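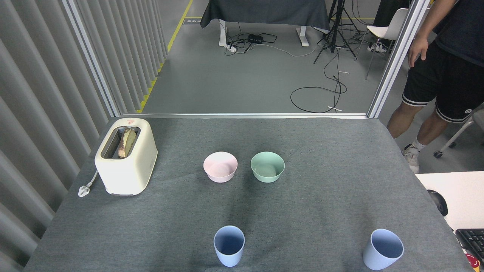
Toaster, two bowls, two cups on the gray felt.

Britness breakfast table, README

Hi! I'm Noreen Marwat and I look after the breakfast part of Britness, our picture collection of everyday table stuff. Last update was August 24, 2019, when I finally fixed the folder names (sorry, Usman).

What's in it: 2,000 pictures, split into 35 folders, one folder per layout. The cast is small. You get a cream toaster with a slice of toast standing in it, a pink bowl, a mint green bowl and a pair of light blue cups. The bowls and cups are always empty, so don't come here for cereal.

I picked pale colors on purpose, and the felt keeps everything readable without a shiny tabletop getting in the way. The bowls stay near each other in most layouts while the cups wander all over the front of the table.
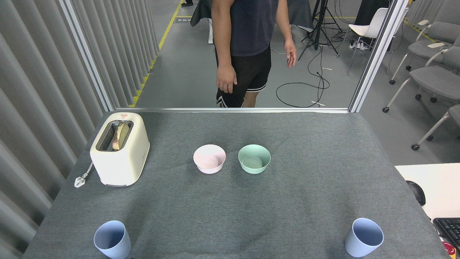
Names go layout, underscore, picture number. Naveed Farooqui wrote tags for 600 of them back in January and I'm still working through the rest, so a blank tag just means I haven't got there yet. In the tags, "toaster" covers the cord and plug too. The toast gets its own tag, "bread" (we argued over that one for ages!).

Found a wrong tag? Send me the folder and the picture number and I'll fix it in the next update.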